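Reviews > Home Robots > Interviews

News Reviews Buying Guides Interviews About

"Ask them what happens with the second shirt"

Oliwia Nowakowski has spent the best part of two years being shown robots that will do her laundry. She does not own one. She runs the linen side of a small chain of guest houses, and the sales people find her quickly.

The latest offer is Trilby, a subscription from Badulo. The customer does not get a robot to begin with. The customer gets a pair of hand-held grippers and is asked to fold their own washing with them, over and over, so that the machine which arrives later has learned from their shirts and their table. Badulo calls this the training month.

"So I pay them, and I do the folding," Nowakowski says. "I did ask whether I'd heard that right."

She had. The fee is 77 pounds a month, and the grippers go back at the end.

I put it to her that this is how a lot of these systems learn, and that somebody has to do the showing. She doesn't argue. Her complaint is with the brochure, which promises "your home, your way" and says very little about what the robot will be able to do on the day it turns up.

"They told me 70 folds would be enough for a basic shirt. Enough for what? Is that any shirt, or that one shirt? I have sheets. I have those awful fitted ones with elastic. The man went quiet at the elastic."

She tried the grippers in February, for an afternoon. They were lighter than she expected, and she liked the trigger. After 20 minutes her wrist was sore. Picking up a collar took her several goes, and she has been picking up collars since she was a girl.

"My hands know when they've got two layers instead of one. With those things on, I was guessing. If I'm guessing, what is it learning from me?"

Badulo says poor attempts are weeded out before training. Nowakowski would like to know who does the weeding, and whether she is charged for the ones thrown away. When we spoke she had not had an answer — nor had I.

She has looked at the rival kit from Gravora too, and found it dearer and no clearer. Would anything change her mind?

"Let me bring a bag of my own washing and watch it done. No music, no speeding up the film. If it drops a sock, fine, I drop socks. But let me see it."

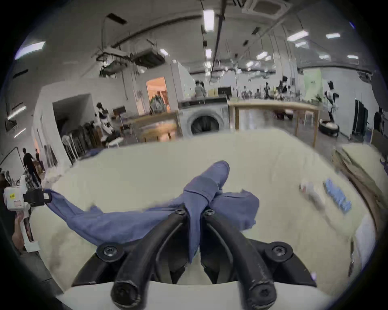
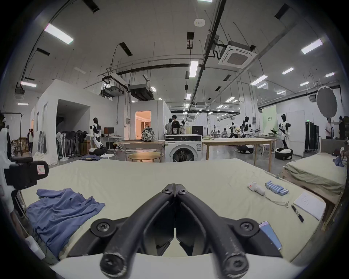
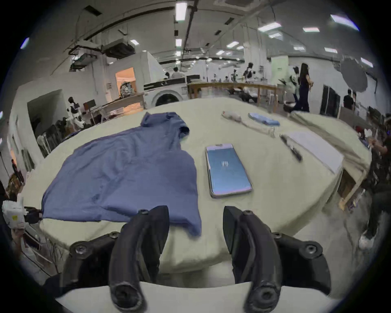
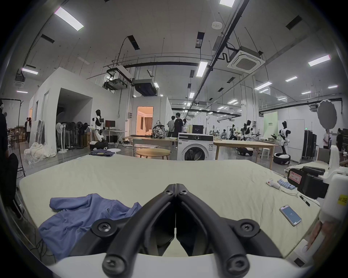 Shirt work with the hand-held grippers.

Related

Gravora's folding arm: a month of waiting
Should you rent a robot or buy one?
Ogbonna window cleaner, second look
What the small print says about your data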